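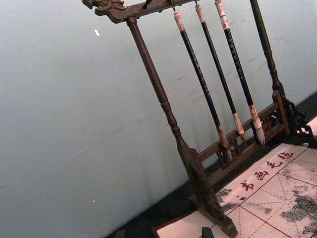

My rack with the dragon head, on the red grid felt

palen30
Hello all. I bought this rack secondhand on Friday and I hang my three brushes on it. My question is about drying. My teacher, Mrs. Bernadette Hervieu, says to lay a brush flat first and hang it only later. Who is right?

inkpot1246
Hang it at once, tip down. The water must go away from the glue.

Lemaire
I don't agree. Thick goat hair holds much water, and on a hook it can open like a broom. I lay mine on a towel for 2 hours — then hang.

inkpot1246
I have hung mine wet for years and no tuft fell out.

palen30
Thank you both. I will try the towel with the white one only. Also, can I put oil on the carving? The wood looks a little worn.

Lemaire
Very little, with a cotton cloth. And take the felt away before, oil does not wash out of it.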